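The Break Room

Tatiana Tóth started at the Clendbridge depot in September, on the evening shift, four in the afternoon until midnight. The depot handled dry goods for shops in three counties. Her job was the office side: the two corridors, the washrooms, the meeting room, and the break room at the end with the vending machine.

Lenka Matoušek showed her around. Lenka had worked there for nine years and walked fast.

"Washrooms first, while they're all still out on the floor," she said. "Meeting room whenever it's free. Break room last. If you do it early you'll only do it twice."

"Is it bad?"

"It's wrappers," Lenka said.

It was wrappers. The machine sold Lolla bars, chips, peanuts and a kind of cracker with paprika on it, and the people on the late shift bought them at the nine o'clock break and ate them standing up. They left the wrappers on the table, on the windowsill and on the chairs. A good many were on the floor. There was a trash can by the door with a swinging lid, and the lid was clean because hardly anyone had touched it.

Tatiana picked everything up, wiped the table, mopped the tile, and turned off the light. The next night it was the same. She did it for two weeks without saying anything. She was new, and she needed the job. She had a room in Sarnthorpe with a shared kitchen and a bus that stopped running at half past twelve.

In the third week Colin Fothergill put up a notice. He was the shift manager, a tall man who always had a pen behind his ear and could never find it. The notice said PLEASE USE THE BIN in capital letters. Somebody drew a face on it the same evening.

"They're not bad people," Colin told her. "They get twelve minutes. Half of that is walking."

"Where do they come in from?"

"The far doors. Why?"

"No reason," Tatiana said.

The following night she brought her mop in early, at ten to nine, and stayed in the corner by the sink while the shift came through. She pretended to be cleaning the taps. There were more of them than she'd thought. They came in, went straight to the machine, took what they wanted and moved away from it to let the next person in. They ended up in the middle of the room, between the table and the chairs, with a crowd between them and the door. When the buzzer went they all left together, quickly, and the ones who did look at the trash can couldn't have reached it without stopping the line.

One man stayed a few seconds longer than the rest. He was older, heavy in the shoulders, with reading glasses on a cord. He folded his wrapper into a small square and put it in his shirt pocket.

"You don't have to do that," she said.

"I've got one at home," he said. "A bin." Then he went out after the others.

That was Boris Ondrejka. He drove the big forklift and he'd been there longer than Lenka. His pocket must have been full of crumbs.

There was a storage closet at the end of the second corridor with things in it that belonged to no department. Tatiana went through it on her own break. She found a box of calendars, a fan with no plug, a Vrabec coffee machine in pieces, and behind those a round black trash bin with no lid. She turned it over and knocked the dust out. It had no cracks.

She lined up the chairs along the wall, pulled the table back toward the sink, and set the bin down in the open part of the floor, out where people stood. It looked odd there. It looked like something put down by a person who had been called to the phone. She moved it a foot to the left and it looked just as odd, so she moved it back.

Lenka came by at the end of the shift and stopped in the doorway.

"Someone's going to fall over that."

"Maybe," Tatiana said.

"Colin won't like it."

"He can move it, then."

Lenka thought about this. "What are you going to tell him?"

"That I was mopping and forgot to put it back."

She went home on the last bus and lay awake for a while. It was a small thing to lie awake over. At her old job, in the hotel, she had once moved a linen cart to the other side of a corridor and been spoken to about it by two different people, and after that she had left things where they were for six years.

The next night she kept away from the break room. She did the washrooms slowly, and then did the mirrors again. She heard the buzzer for the start of the break, and the noise of them all going in, and the vending machine dropping things one after another. She heard the second buzzer. She waited until the corridor was quiet before she went down with her cart.

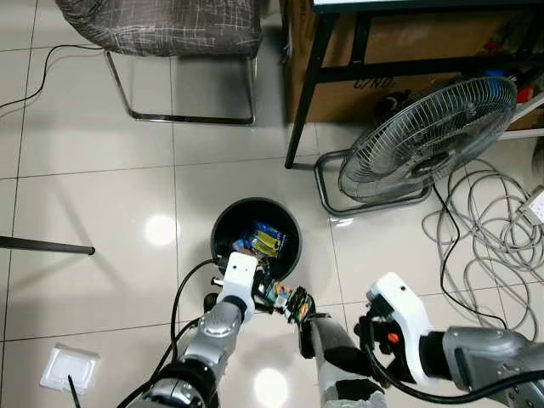
What Colin Said

Colin found her the next afternoon before she had her coat off.

"The bin," he said.

"I was mopping," Tatiana said.

"Ctibor says you put it there on purpose."

She didn't know who Ctibor was. She found out later that he was Ctibor Kolář, the young one from the loading bay, who bought two packets of peanuts every night and had apparently thrown both wrappers in from where he stood by the machine, and had wanted to talk about it for the rest of the shift.

"All right," she said. "On purpose."

Colin felt behind his ear for the pen. It was on the wrong side. "There's a rule about obstructions. In walkways."

"It isn't in the walkway. They walk along the side."

He went and looked. She went with him, still holding her coat. He walked from the door to the machine and from the machine to the sink, and then he walked it again the way a person would with 11 others in the room, sideways, with his elbows in. He didn't touch the bin either time.

"Hm," he said.

He took down his notice, face and all, and put it in the old can by the door. The lid swung twice and stopped.

At nine she was in the corridor with the mop when they came through. Boris Ondrejka was last out. He had bought a Lolla bar, and he had the wrapper in his hand, folded small. He had gone past the bin and out the door with it before he seemed to notice. He stood there a moment, went back in, and came out again with nothing in his hand.

"Habit," he said.

"You'd better hurry," she said. "The buzzer's gone."

He nodded and went off down the corridor toward the far doors, and she took the mop in and started on the tile by the sink.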